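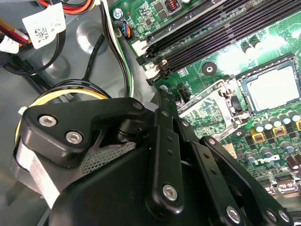
Tjoa

In June I promised myself that I would not buy another computer until I understood the old one. So this month the desktop case is open, and I am learning it slowly, part after part.

The motherboard is green and says Dell, and this was the first thing I could recognize. The rest took more patience. I did not know, for example, that the metal floor of a case is pressed into so many shapes. There are round hollows in it and long contours, and every one of them collects dust. I use a soft paint brush for them, 14 millimeters wide, and I brush always toward me.

The wires are my weak point. Red, yellow and black go together in one bundle, and there is also a short run of red and orange. Before, I would have tied everything tightly in one place, so it looks neat. Now I leave a little slack and follow each cable with a finger to its end before I touch the plug. One cable has a white paper label wrapped around it, with a small square barcode and letters too tiny for my eyes. I leave such labels where they are. Somebody in a repair shop may be glad for it one day.

The yellow and black cable I like the most – it makes a loop, almost like a piece of knitting wool. I tried to straighten a similar one in my first computer, back in Vokdale, and I broke the connector. A replacement cost me 37 dollars and two weeks of waiting, so I became more polite with loops.

For screws I have an old tea tin with a paper divider. Case screws go to the left side, all others to the right. I also write in a notebook which hole each one came from, because my memory is good only until lunch.

The next evening is for the fan and the thermal paste. I bought a small tube already, and I have read the instructions twice. I still don't know if one should spread the paste or only put a drop in the middle. If you have done this before, please write me which way you prefer.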